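Ask the safety lead at Trillwood what makes a good robot workbench and she lights up. "Rules! I love the rules," she says, laughing. "People think they slow you down, and I get twice as much done since we wrote ours."

Hers fit on one printed sheet. There are 12 of them, cut down from a first draft of 13 after two turned out to say the same thing. She wrote most of them in November, after a visit to Prondby, where every bench had its own page taped up at eye level.

Her favorite is about the mat. Anything the arm is meant to handle gets set out before the motors come on, and after that hands stay off until the arm is stopped. "You see a block an inch out of place and you want to nudge it. Everybody does! So the rule says stop, nudge, start again. It takes 7 seconds. I timed it."
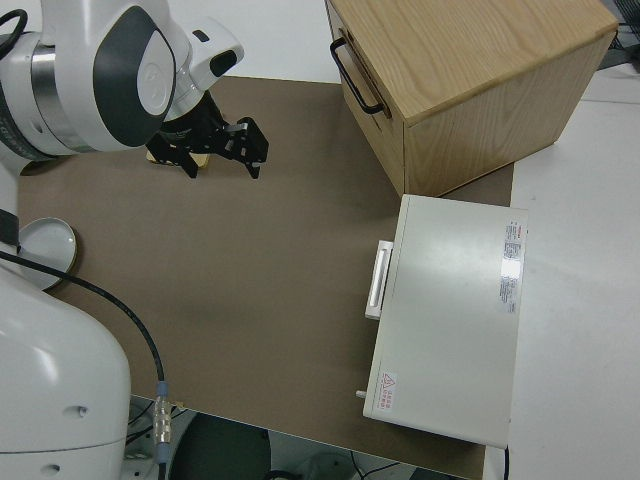
Cables get a rule of their own. Before each session the operator moves the arm slowly through its full reach and watches every cord the whole way. "I learned more from doing that than from any manual," she says. "You find the tight spots, and you find them at a crawl."

Then there are the warning stickers, which stay where the maker put them, readable and never taped over. New people read each one out loud on their first morning. It feels silly for a minute, she admits, and then they start asking really good questions.

What would she add next? A rule on handing over between shifts, she says right away. She already has 2 versions of it and can't wait to try them both.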